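Notebooks > Bench diary > Grippers

21 September 2018

Third day on the gripper comparison. Gudrun Thiele wants a recommendation before she orders for the December build, so I have stopped fiddling with the arm and am only swapping hands on it.

The Ingvarsson gripper came off at nine. It is the heavier of the two and the arm sags with it at full reach, enough that I had been adding a small offset by hand every time I taught a new position. It grips well. My complaint is the controller, which needs to be told twice to open after a stall, and the manual says nothing about it. I wrote to Clindard, who sold it to us, and got an automatic reply.

The printed one went on before ten. Gudrun calls it the Cestside hand, from the name on the drawings. Four screws and one connector, and I only dropped one screw. I ran it open and closed with nothing in it for a while, then started on the test pieces: the film canister, the foam block, the short length of pipe and the tea bag. The tea bag was Gudrun's idea. The Ingvarsson tears them.

First run was 40 picks on the foam block and it missed none. The canister was worse. It slipped on the way up three times in the first set, always turning the same way before it went. I put a strip of rubber tape on each fingertip and did the set again with one slip. I don't like tape as a fix but it tells me the shape is all right and the surface is wrong.
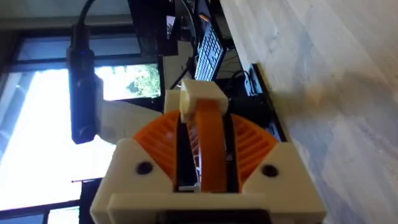 Backlash is what I worried about most with the printed hand, and I spent the hour before lunch on it. I closed it on a gauge, backed off, closed again, and wrote down where the motor stopped each time. The orange gear segments are the parts I would expect to wear first, with those ribbed teeth running across the whole curve, so I took my readings at both ends of the travel as well as in the middle. The middle is slightly looser. It is small, and for picking things up it won't matter. For placing the pipe on its peg it might.

After lunch I moved on to the cameras. The wrist camera gives me the fingers all the time, but it sits sideways to the hand and I keep jogging the arm the wrong way when I work from the monitor. I could rotate the picture in software. Gudrun says leave it alone until the comparison is done so both grippers get the same treatment, and she is right. The other trouble is daylight. With the window in view the exposure hunts and the fingertip goes dull just when I need it. I dropped the resolution to 640 across to see if the lag improved. It did, and the exposure trouble stayed the same.

Long run in the afternoon, canister only, taped fingers. I let it go until the motor housing was too warm to keep a thumb on, then stopped and let it rest for 29 minutes by the wall clock. The total on the counter for the printed hand is now 1,771 cycles, including the empty ones. Nothing cracked. There was a little dust under the gears, which I wiped off and forgot to weigh.

Retex rang at four about the silicone sheet. They can cut it to the fingertip outline if I send a drawing. I said Monday. I still have to measure the fingertips properly, with the tape off.

Left the printed hand on the arm. Arm parked, controller off at the wall. Bread, stamps, call my sister.

Comments

dowel_pin: Had the same double open command with our Ingvarsson. Send it a reset after the stall and before the open. Clindard never answered me either.

Marit: What is the tape? Self-fusing or the sticky kind? The sticky kind crept on mine after a day or so and took the calibration with it.

benchfoot: Try fixing the exposure by hand before you buy any blinds. Mine hunted until I turned the auto setting off in the driver, and then it was fine till the sun moved.

Marit: Also please report on the tea bags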